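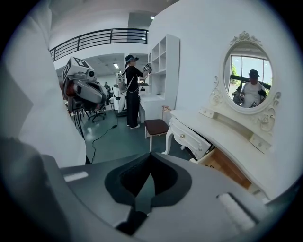 Is the sit-stand desk worth the money?

Aug 21, 2020

A few readers have written in to ask whether they should buy a standing desk now that the kitchen table has become the office. The ads are certainly keen. One that keeps following me from site to site promises more energy, a stronger back, sharper thinking and a trimmer waist, all from the simple act of not sitting down. I've learned to be wary of any piece of furniture that claims to do four jobs.

Start with the weight loss, as it's the easiest to deal with. Standing still burns a bit more energy than sitting still. It's a very small bit. If you stand through the morning and reward yourself with a muffin, you've lost the argument before lunch. Walking to the shops would do more for you, and the shops don't charge for delivery.

The back pain claim is harder to brush off. Some people do feel better when they change position during the day, and I believe them. But changing position is the part that seems to help, and you can do that by getting up to fill the kettle. Standing in one spot for hours brings its own troubles. Ask anyone who has worked a checkout about their feet and their knees, or the veins in their calves. The shops that put their staff on hard floors all day never called it a wellness program.

As for sharper thinking, I'd like to see how they measured it. The Stosero brochure has a graph with no numbers up the side, and a footnote that leads to another page of the same brochure.

I did borrow a Stosero for 28 days, so I can't be accused of grumbling from the couch. It's the powered model, with a panel of buttons and a motor that sounds like a dentist two rooms away. In the first week I stood a lot. In the second I stood during phone calls. By the end it was a sitting desk with a plug. My back felt much the same as before, though my heels were sore early on and I bought a mat, which the ads had not mentioned either.

The Moltinier is the other one people ask about. It sits on top of your existing desk and lifts up and down on a spring. I tried it in the showroom on Nazarenko Street, and it wobbled when I typed at full height. The salesperson told me all desks do that. My desk at home doesn't, and it came out of a school clearance sale.

What bothers me most is how the sums are done. Both companies like to break the price into cents per day over ten years, as if you'd be using the thing daily for ten years. Think about the exercise bike. Think about the bread machine. If you want an honest trial, put a sturdy box on your kitchen bench, set the laptop on it and stand there for part of every working day for 2 weeks. If you're still doing it after that without making yourself, then perhaps you're the person these desks are made for. I suspect there are fewer of you than the makers would like.

There are things I'd spend the money on first. A proper chair that goes up and down is one, and second-hand ones are plentiful at the moment with so many offices packing up their floors. A separate keyboard is another, so the laptop screen can go up to where you can look at it without folding your neck. A cheap lamp, too, if you work with your back to the window. None of it needs a motor.

If you've got a medical reason to stand, or a physio who has looked at you in person and told you to, then ignore me and listen to them. And if your boss is paying, take the desk, but ask who owns it when you leave. One reader was asked to send hers back at her own expense, all 56 kilos of it, down 20 stairs.

The Sorkow library has said it will put two desktop risers on its lending shelf in November, alongside the sewing machines and the pressure washer. That strikes me as a better way to find out than a credit card. Bookings will be through the front counter, and you'll need a car, or a patient friend with one.

Letters about bread machines can go to the usual address. I know some of you still use them.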